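Ticket 3213 – Vuvetti travel kit, bag will not stay closed and bottle tips over
Status: Solved
Opened by: Refilwe Baloyi
Product area: Packing and storage

Hello, and thank you in advance for reading all this, I do tend to go on! I bought the Vuvetti kit in March, mostly for the tray and the clear bags, and I love the tray. The trouble is the bag. I put my amber bottle in with one or two small things, press the top together, and by the time I've carried it across the room the bottle is lying on its side and the top has opened up again. I've tried 6 times now – slowly, quickly, with more in the bag and with less. The bottle holds 60 ml, so I wouldn't have thought it was too heavy.

Here is the bag next to the tray, with the bottle in it.
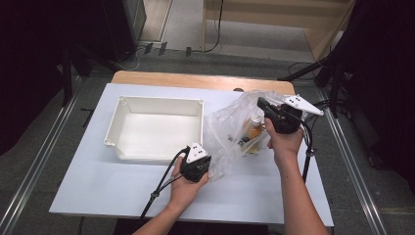
Attachment 1: Clear bag with the amber bottle inside, tray still empty.

Reply from Coltora Support, 10:40
Hi Refilwe, please don't apologize, the detail is lovely to have. Could you try it in a different order for us? Set the bag inside the tray first and open it wide, then stand the bottle in a corner of the bag with the small items beside it. Smooth the air out from the bottom up, and only then gather the top and fold it over twice. If you have a soft tie, loop it around the fold – not too tight, or the plastic creases and works itself loose again.

Reply from Refilwe Baloyi, 2:15
Well, that did it! I folded it twice as you said and used a bit of ribbon I had in the drawer. I left it in the tray all through lunch and the bottle is still standing. Please go ahead and close this, and thank you so much for your patience.

Ticket closed by requester.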